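Mustard by the Bucket: A Talk with Tamsin Pettigrew

June – by M. Dodik
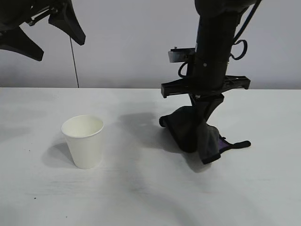
Tamsin Pettigrew has made mustard for small cafés for 14 years. "The seeds must rest in the vinegar for five days," she told me. "Many people grind too early, and then it tastes bitter."

She sells it in tubs, and they keep up to 15 weeks in the fridge – closed, of course.

Comments

Vasconcelos: Does she also make it with honey?

Monach: We buy the brown one. Very strong!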